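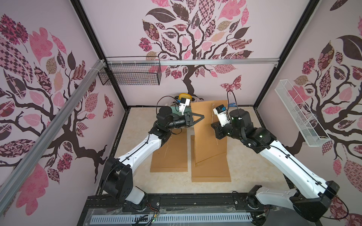 27 January 2023

Started on the base rail again. Two of the bolts under the right arm had worked themselves a quarter turn loose since the last session, which explains the small offset I had been chasing in the calibration. Retightened all of them in a cross pattern and put a paint mark across each head so I can see at a glance whether they move. Thread locker is on the shopping list for February.

Recalibrated both arms afterward. The left one came in on the first try. The right one took three, and the third was only good after I moved its cable at the shoulder, where it was pulling against the joint at the end of travel. There is still a loop near the wrist that I don't like. It has enough slack for full rotation but it swings, and a swinging cable will catch on something sooner or later. Belmiro suggests a flat spiral sleeve. I would prefer to reroute it along the link and accept less rotation, given that no task on the list needs all of it.

The rest of the day went to envelopes. I picked them as the first paper task because kraft paper is stiff enough to hold a crease and cheap enough to ruin. The difficulty is in getting hold of the thing. An envelope lying flat on the panel gives the fingers nothing to close on. The pointed fingers help, provided the approach is shallow and the tip slides under the edge. Come in too steep and the tip presses the paper into the floor and pushes it along. Come in too low and it scrapes the panel and the joint current climbs until the controller cuts out.

What worked best was to come in from the side at 15 degrees, stop on contact, back off by 2 mm and then push forward with reduced force. After the pinch, the right arm lifts and draws the top half up until the sheet stands nearly vertical with the lower part still on the floor. The left arm then has an upright edge to go for, a much easier target than anything lying down. I had planned a symmetric pickup with both arms taking a corner at the same moment. That plan is dropped. One arm lifts, the other joins.

The weak point is now the handover. The left fingertip has to arrive at the edge while the paper is held in tension, and the paper bends at the crease and springs a little whenever the right wrist stops. I added a pause of 1000 ms after the lift to let it settle. That is long, and it looks slow, but the misses dropped sharply. Will try to shorten it once the deceleration ramp is smoother.

Logged 132 attempts by the end of the afternoon. I have not sorted them yet. The log format is still the one from the Hakby script, which writes the grip width and the wrist angles but leaves out the commanded force, so I will have to pull that from the controller dump and match the timestamps by hand. Should have fixed this before starting. Note for tomorrow: add the force column first, run anything second.

Wrist cameras: exposure locked on both. With auto exposure on, the picture pumped every time the envelope came up and filled the view, and the edge detector lost the outline for several cycles. Locked, it holds. The brown paper separates from the beige floor less well than I had hoped. The speckle in the panel adds false corners, which a slight blur removes at the cost of some precision on the real ones. The tree wallpaper causes more trouble. Seen from the wrist, the dark printed leaves behind a raised sheet have clean outlines of their own, and twice the detector picked a leaf in preference to the paper. Masking everything above a fixed height cured it for now. Belmiro Cardoso wants to keep the wallpaper on the grounds that a detector that only works against a blank wall is not worth much. He has a point, and I do not feel like stripping three walls.

Parts. The Meireles order has shipped, with the replacement finger pads and the ferrules. The loose red and black wires by the left base can wait for those ferrules. They are dead ends from the old light circuit, and I checked them with the meter before powering up. The cable duct along the front has room left for one more run, so the wrist lines can go in there when I redo the loop. The acrylic cover has to come off for that, and the screws on the far side are a nuisance to reach with the arms parked. Write a parking pose that folds both arms back.

The mesh baskets are still empty. The plan was to have the finished envelopes dropped in the black one on the back rail, but with the present reach limits the left arm gets there only with the elbow close to its stop. Moving the basket lower along the wall is a small job with new cable ties. Leave it until the handover is reliable.

Left to do:
Force column in the log
Parking pose
Sort the attempts by approach angle
Ask Starau about the smoother ramp in their firmware
Return the Prurkis crimping tool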